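第4章　引き継ぎの設計――創業者から次のリーダーへ

この章で扱うこと
・創業者型リーダーの「頭の中」をどう外に出すか
・引き継ぎ期間の三つの型
・コーチング型の面談と、指示型の面談の使い分け
・組織が小さいときに起きやすい失敗

前提として第2章(役割の棚卸し)は読んでおくこと。第3章は飛ばしてもよい。

4.1　事例：Kurnovの秋

11月、研修会社Kurnovの会議室。創業者のイルケル・コザン(İlker Kozan)が、後任候補のデクラン・ロックヤー(Declan Lockyer)に渡したのは、ファイル一冊。中身は顧客名簿、年間の研修日程、銀行の連絡先。以上。

ロックヤーの最初の質問。「Plernalikの契約は、なぜ毎年更新されているんですか」

コザンは答えに詰まった。理由はある。先方の人事部長が代わるたびに、必ず一度、昼食をともにしてきた。研修の前の週には電話を一本入れる。値引きの話が出たら、値段は触らずに回数を変える。どれも書いていない。書くほどのことだと思っていなかったからだ。

引き継ぎの失敗の多くは、この「書くほどのことではない」から始まる。名簿は渡る。関係は渡らない。本章の出発点はここ。

Kurnovの規模を押さえておく。登録講師74名、年間の受講者777名。常勤の職員は少なく、コザンが営業も講師の手配も自分で見ていた。大企業の後継者計画の本を読んでも、この規模にはうまく当てはまらない。人事部がない。候補者が一人しかいない。しかも創業者は元気で、毎朝7時には出社している。

4.2　暗黙の仕事を書き出す

まず一週間の記録。立派な様式はいらない。ノートの左に時刻、右に「誰と・何を決めたか」。感想は書かない。評価もしない。

コザンの記録から、いくつか拾う。

8:10　講師から欠席の連絡。代わりを二人思い浮かべ、一人に電話。
10:40　Husarの担当者から見積もりの催促。金額は据え置き、納期だけ早めると返事。
15:20　若手講師が教材の相談。答えを言いかけて、やめた。本人に案を二つ出させる。

8:10の行に注目。「二人思い浮かべ」とある。残りの講師はなぜ浮かばなかったのか。ここに判断の基準が隠れている。距離か、専門か、前回断られたかどうか。ロックヤーはこれを後から一つずつ聞いた。聞き方は単純で、「ほかの人ではだめだった理由は?」の一言だけ。

15:20の行も大事。コザンはもともと指示の早い人で、すぐ答えを言う。それを途中で止めている。本人に聞くと、研修で受講者にやらせていることを自分の部下にはやっていなかった、とのこと。こういう気づきは記録を付けないと出てこない。
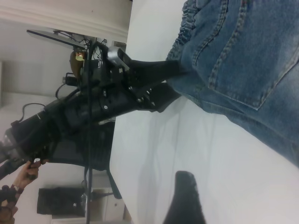 記録が一週間分たまったら、行ごとに印を付ける。印は三種類。

○　手順書にすれば誰でもできる
△　基準を教えればできる
×　本人の信用や関係に乗っている

○はすぐ渡す。△は同席させて渡す。×は時間がかかる。ここで急いではいけない。Kurnovの場合、書き出した項目は全部で266。そのうち○にできるものが思ったより多く、コザン自身が一番驚いていた。自分にしかできないと思い込んでいた仕事の中に、ただ人に頼んだことがなかっただけの仕事が混ざっている。どの組織でもまず出てくる。

注意を一つ。印は必ず二人で付ける。創業者一人に任せると×が増える。後任一人に任せると○が増える。どちらも悪気はない。食い違った項目だけ、後で話せばよい。

4.3　引き継ぎ期間の三つの型

(1)短期型。日を決めて一気に交代。創業者は翌日から来ない。分かりやすい。ただし×の項目が多い組織では顧客が離れる。

(2)並走型。二人が同じ肩書きに近い立場で働く。安全に見えるが、職員は古い方に相談しに行く。後任の席は静かなまま。半年を超えると、後任が辞める例が目立つ。

(3)段階型。項目ごとに渡す日を変える。手間はかかる。日程表が必要。本書が勧めるのはこれ。

Kurnovは最初(2)で始めて、途中で(3)に切り替えた。きっかけは小さい。講師の一人が、ロックヤーの決めた日程をコザンに直接電話して変えさせた。コザンは親切のつもりで応じた。翌朝、ロックヤーは何も言わなかったが、その週から会議での発言が減った。

切り替え後の規則は短い。「渡した項目について相談されたら、コザンは『ロックヤーに聞いてください』とだけ答える」。これだけ。言うのは簡単、守るのは難しい。コザンは初めの月に何度も破ったと認めている。破ったらその日のうちにロックヤーに報告する、というのが二つ目の規則になった。

4.4　面談の二つのやり方

指示型の面談は、期限が近いとき、安全や法令に関わるとき、相手に知識がまったくないとき。迷わず指示でよい。コーチングの本を読んだばかりの人ほど、ここで質問を重ねてしまう。火事のときに「あなたはどう思いますか」と聞く必要はない。

コーチング型の面談は、△の項目で使う。問いは少なくてよい。

「何を決めようとしていますか」
「決めるのに足りない情報は何ですか」
「今日中にできることはどれですか」

三つ目で必ず具体的な行動に落とす。落ちなければ面談は終わっていない。所要時間は20分もあれば十分で、長い面談はたいてい、聞く側がしゃべっている。

別の会社の例も出しておく。社会人教育のPoticoでは、前任者が550ページの引き継ぎ書を残した。労作。しかし後任が開いたのは目次と連絡先のページだけだったと言う。書いた量と渡った量は別のもの。Poticoについては第6章でくわしく扱うので、ここでは引き継ぎ書の厚さで安心しないこと、とだけ覚えておいてほしい。

4.5　よくある失敗

・候補者に「期待している」としか伝えていない。いつ、何を、どこまで任せるかが抜けている。
・創業者の次の仕事が決まっていない。やることがない人は戻ってくる。
・顧客への挨拶が遅い。噂のほうが先に届く。
・給与の話を後回しにする。責任だけが先に増えて、後任の家族が最初に気づく。
・理念の話ばかりする。理念は大切だが、月末の支払いを誰が承認するかも決めておくこと。

二番目は軽く見られがちがだ、実際にはいちばん尾を引く。コザンの場合は、新人講師の育成だけを受け持つと決めた。週二回、午後のみ。部屋も階を分けた。本人は不満そうだったが、ロックヤーの席に人が相談に来るようになったのは、部屋を分けた後のこと。

演習の前に

自分の組織、またはよく知っている団体を一つ選ぶ。部活動でも店でもよい。そこで中心になっている人の一日を、4.2の様式で書いてみること。本人に頼めないなら、観察できた範囲だけで構わない。空欄はそのまま残す。次節の演習では、その空欄のほうを使う。

用語
暗黙の仕事：手順書にも職務記述書にも載っていないが、止まると組織が困る仕事。
段階型：項目ごとに引き渡しの日を定めるやり方。
同席：後任がその場にいて、発言はせず、後で質問すること。発言してよい場合は「共同」と呼び、本書では区別する。

次節4.6では、段階型の日程表を実際に組む。鉛筆と消しゴムを用意。ペンだと必ず書き直しになる。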